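拧开一个瓶盖要多久

家务机器人到底走到哪一步了？我在两间厨房和一间装配车间里看了几天，回来以后看自己的手都觉得新鲜。

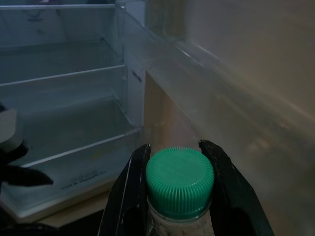 先说结论，省得心急的读者翻到最后：有些活它们已经会干了，而且干得让人想鼓掌；有些活它们还差得远，差得远的地方往往出人意料。叠毛巾可以，叠带帽子的卫衣不行。从冰箱里拿一瓶水可以，从塞满的冰箱里拿一瓶水，要看运气。

我是四月去的Cunholm。这是个小城，从火车站出来走到河边，再过一座很窄的桥，就是Zovus公司租下的那排旧厂房。他们在二楼搭了两套厨房，水槽能出水，灶能点火，橱柜门有一扇总也关不严。我问负责人安斯·范霍弗（Ans Vanhove）为什么不修，她说修过，后来又特意弄松了。

“谁家没有一扇关不严的门？”她说，“机器要去的是你家，去你家就得认识这扇门。”

范霍弗原来做包装机械，给糖果厂设计过装盒的设备。她讲起那段日子很有感情，说糖果是世界上最听话的东西，一颗一颗都一样大，排着队从传送带上过来，机器只要闭着眼睛重复就行。家里的东西可没有排队的习惯。杯子有把手在左的，有把手朝里的，有两个套在一起拔不下来的。她转行以后头半年，做梦都在拔杯子。

我去的那天上午，她的团队在练瓶盖。

瓶盖！我承认自己出发前想看的是炒菜、铺床、给猫换水，结果在冰箱门口站了一上午，看两根黑色的手指夹瓶盖，看得津津有味。拧瓶盖这件事，人三四岁就会了，会了以后再也不去想它。可你现在随手拿一个瓶子，慢慢拧一次，留意手上发生了什么：先是指尖碰到盖子边上那圈竖纹，皮肤陷进去一点，咬住了；然后手腕转，转到头，手指松开，退回来，再捏住，再转。另一只手一直扶着瓶身，瓶盖刚松的那一下，它会悄悄多用一点力。你从来没有吩咐过它。

机器要把这一串全部学会。夹爪只有两根手指，没有皮肤，指尖能“感觉”到多少，取决于工程师往里面放了什么。夹得轻，指尖在竖纹上打滑；夹得重，塑料盖子被捏成椭圆，螺纹反倒卡得更死。瓶身又是透明的，相机最怕透明的东西，光从里面穿过去，在壁上乱跳，算法看见几道反光，要猜出瓶子的边在哪儿。

莱姆莱姆·卡赛（Lemlem Kahsay）管的就是这一块。她说话很快，手边永远有一把瓶子，高的矮的，方的圆的，排在窗台上晒太阳。我问她最难的瓶盖是哪种，她想都没想，说是扁的，滑的，边上没有纹路的那种，化妆水上常见。最好对付的是颜色鲜艳、侧面带细密竖纹的饮料瓶盖，相机一眼就能找到，指头也抓得住。

“瓶盖上那些纹是给人的手指头设计的，”她说，“机器沾了光。”

我跟着她数过一轮。一轮15次，她在一张纸上画记号，成功打钩，失败写一个字：滑、歪、倒。那一轮她写了两个“滑”、一个“倒”，其余都是钩。倒的那次，瓶子在架子上晃了晃，躺下来，滚到里面去了，夹爪停在半空，手指还保持着捏东西的姿势。过了一会儿它自己把手收回来，换了个角度往里探，用指背把瓶子拨了出来。

拨出来了！我当时叫出了声，旁边几个工程师抬头看我，大概觉得这人没见过世面。卡赛倒是很高兴，她说这个动作没有人教过它，至少没有作为一个单独的动作教过。操作员示范的时候，有时候瓶子倒了，就随手拨一下再拿，这些片段混在几千段示范里，它不知怎么就捡走了。

示范一共有多少？到我去的那天是3376段，全部是人戴着手柄、一遍一遍做出来的。做示范的人里，我聊得最久的是罗西奥·莱德斯马（Rocío Ledesma）。她以前是酒店客房部的，铺过的床恐怕比我睡过的多得多。她来了以后先做的事，是把工程师写的任务说明改了一遍。比如“打开冰箱，取出瓶子，关上冰箱”，她改成了六行，其中一行是：门开到胳膊肘不会碰到门架为止。

工程师们觉得这一行多余。后来他们发现，机器手臂失败的时候，有相当一部分是“肘部”先撞上了门上的储物架，手还没到瓶子那儿，整条手臂已经不知所措。冰箱内部其实是个很刁钻的地方，左边是隔板，右边是门，中间留给手臂的通道比看上去窄。隔板的前沿会反光，下面蔬果抽屉的面板又是半透明的，光线一半来自里面的灯，一半来自厨房。人把头一歪就看清楚了。机器的相机装在手腕上，手到哪儿它看到哪儿，手一捏住东西，视野里就多了两根自己的指头。

我请莱德斯马给现在的机器打个分，拿酒店的标准。她笑了半天。

“它要是来我这儿应聘，我会留下它叠毛巾，”她说，“浴室不能给它。浴室里什么都是湿的，什么都是白的。”

毛巾的事值得多说两句，我觉得这是近几年变化最大的一项。前些年我看过机器叠毛巾，一条要等很久，中间你可以去泡杯茶。在Zovus的第二间厨房里，两条手臂站在桌子两侧，从筐里拎起一条皱成一团的毛巾，抖一抖，抓住一个角，顺着边滑到另一个角，铺平，对折，再对折，推到一边。有时候角没找准，它会再抖一次，样子很像一个人在自言自语“不对不对”。叠好的那摞边缘有点参差，但我家的那摞也参差。

一筐最多20条，再多它就开始一次拎起两条，然后坚定地把两条当成一条来叠。莱德斯马说新来的员工也犯这个错。

离开河边的厂房，我坐了一段公共汽车去Wirnden。那是一家做小家电的工厂，主要产品是电水壶和搅拌机，工人不多，车间很亮。我想看看同样的手，换到一个规矩得多的地方，会不会更能干。

会。而且差别大得惊人。

带我看车间的是阿马努埃尔·伦乔（Amanuel Lencho），生产线的班长，干这行很多年，对任何带“智能”两个字的东西都抱着一种有礼貌的怀疑。他让我先看一台把壶盖装到壶身上的机器。托盘过来，夹爪下去，对准，压下，咔哒，下一个。干净利落，我在那儿站着，它一次也没有失手。

“这个不稀奇，”伦乔说，“这个我们早就有了。你来看那个。”

那个，是车间尽头一张返修桌。从线上退下来的水壶，有的盖子装歪了，有的垫圈没放进去，有的底座线绕错了方向，每一只坏得都不一样。以前这张桌子一直是人在干，现在旁边多了一对手臂，正在学着拆垫圈。垫圈是一圈软软的硅胶，卡在槽里，拆的时候要用指尖挑起一点，再顺着捋。那对手臂挑了四次，第五次挑起来了，捋到一半又弹回去。伦乔在旁边看着，双手背在身后，像看侄子学骑车。

桌上另一头坐着哈姆迪娅·伊梅尔（Hamdia Yimer），她在同一段时间里已经修好了一小排。我问她手底下有没有什么诀窍，她停下来，把垫圈举到我面前，捏了一下。

“听，”她说。

我什么也没听见。她又捏了一下，说装对了的垫圈捏起来有一点闷，没装到底的会有一点“空”。她说不清是听到的还是摸到的，总之手指知道。工程师来录过她的动作，也在桌上装了麦克风，录回去的声音大家都说听不出区别。

这件事我一路上都在想。我们总以为家务和车间活儿的难处在于力气，或者在于复杂，所以会先拿洗碗、做饭去考机器。看了几天以后，我觉得真正难的东西小得多，藏在一捏一推之间：瓶盖松开的那一下，垫圈入槽的那一下，塑料袋口终于搓开的那一下。每一下都只有一眨眼的工夫，人的手在那一眨眼里改了好几次主意。

也正因为这样，我对现在的进展特别兴奋。过去的机器在那一眨眼里什么也不知道，错了就错到底，杯子碎了它还在拧空气。现在的机器会停，会退，会再来一次。动作慢，样子有时候滑稽，但它在根据眼前的东西改动作。瓶子倒了，它去拨；毛巾没抖开，它再抖。对一个看过十年机器人演示的人来说，看到它重来一次，比看到它一次成功更过瘾。

当然，离进你家门还早。我把在Zovus记下的问题列给范霍弗看，她一条一条认领，很爽快。

速度是一条。从打开冰箱门到把拧开的瓶子放在台面上，莱德斯马用自己的手做，像是顺便。机器做同一套，顺利的时候我能把一支歌的前半段哼完，不顺利的时候整支歌哼完它还在门口调整站位。范霍弗的看法是，慢一点没关系，洗衣机也很慢，没人站在旁边等。前提是你可以放心走开。

放心走开，这是更大的一条。厂房里的每台机器旁边都有一个红色按钮，每个按钮旁边都有一个人。卡赛说，他们试过让机器夜里自己干活，任务很简单，把台面上的空瓶收到箱子里。早上来一看，大部分收了，有一只瓶子被端端正正放进了水槽，还有一只站在冰箱顶上。她到现在也没弄明白是怎么上去的，录像刚好有一段让手臂自己挡住了。

陌生也是一条。同一套程序，换一台冰箱，成功率就往下掉。隔板高一点，门往另一边开，抽屉把手从凹的变成凸的，都够它琢磨一阵。团队的办法是不停地换：换冰箱，换灯泡，换台面上铺的布，瓶子里有时装满有时只剩个底。范霍弗还向附近的住户借厨房，一借一个下午，条件是主人家事先什么也别收拾。她说最难的是后半句，大家嘴上答应得好好的，等他们推着设备进门，台面总是擦过了。

还有钱。我问两条手臂加底座要多少，她报了一个数，又请我别写，说等文章印出来应该会便宜些。我就不写了，只能说它买得下很多年的钟点工。

所以近几年里，最可能先用上这双手的地方，大概在你家和Wirnden的车间之间：洗衣房、学校食堂的后厨、养老院的布草间。那里的活重复，但又没有重复到可以用传送带解决；有人在旁边，出了岔子能伸手。Ejigu就是这么做的。这是一家给几所养老院洗床单的洗衣房，开在Cunholm城边，我走之前绕过去看了一眼。

他们从Zovus借了一对手臂，放在烘干机后面叠毛巾。值班的工人们给它排了班，写在墙上的班表里，和大家的名字并排，名字那一栏画了两只手。它只上白班，只叠方的，枕套和床笠归人。床笠那四个带松紧的角，据说它试过一回，越叠越小，最后成了一个球。

我在那儿待了一下午。烘干机轰轰响，屋里一股热棉布的味道，手臂在角落里不紧不慢地抖毛巾。有个工人路过，顺手把叠歪的一条抽出来重新折了一下，放回去，也没说什么。接近三点，筐空了，手臂停住，旁边的小灯变成黄色。工人倒进去一筐新的，20条，她数得很熟，多出来的两条搭在自己肩上。

回来以后我在家做了个很没有科学性的实验：戴上一副厚的园艺手套，只准用拇指和食指，闭上一只眼睛，从冰箱里拿瓶水拧开。我家冰箱的门架上挤着酱油、芥末和半盒牛奶，我先撞倒了芥末，又把瓶盖夹得转不动，换手时瓶子歪了，洒在袜子上。第二次好一点，第三次成了。

我把过程写信告诉了卡赛。她回得很快，问我瓶盖是什么颜色，边上有没有竖纹，还问失败的那两次，我愿不愿意录下来寄给她。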